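The arm that went soft at the elbow

2022-08-25

I lost most of a day to a fault on the blue arm, so I am writing it down while I remember the order of things. The job is simple. The arm takes a wrapped candy out of the clear bowl and drops it in the white mug, then goes back for another. It had been doing this without trouble on Damitz, the control script Kátia Barbosa and I share.

The first sign was in the log. At cycle 11 the elbow servo reported a position error and the arm stopped short of where it had been told to go. I restarted and it ran fine. Then it did the same thing again, low over the bowl, and I hit the stop switch. 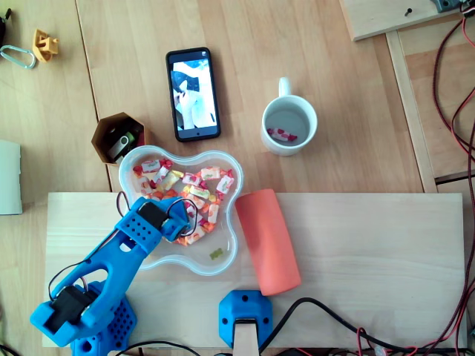

What the log said

The elbow was asked for position 2848 and never got there. It kept pushing, the current climbed, and the overload cutoff tripped. When that happens the joint loses torque and the forearm drops under its own weight. Over candy this does no harm. Over the phone it could crack a screen, and I had left my phone lying face up just past the bowl.

I blamed the code first and went through it for an hour. Then I blamed the supply. Euan MacAulay told me to stop guessing and measure the voltage at the elbow while the arm moved, and it held steady.

The cause was a horn screw. It had backed out far enough for the horn to tilt and bind against the printed bracket near one end of its travel.

After that I ran the reach between bowl and mug at low speed, with one hand on the switch. The path takes the gripper straight over the phone – I should have seen that on the first day.

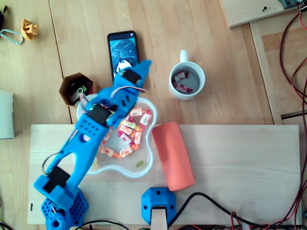 What I changed

Thread lock on all the horn screws. The torque limit is down to 600. The script now backs the arm off after 5 high current readings in a row, before the cutoff gets a chance to trip.

The phone goes on a shelf before the next run. Kátia wants a new path that swings wide of that part of the table, and she has a draft of it, but I have not tried it yet.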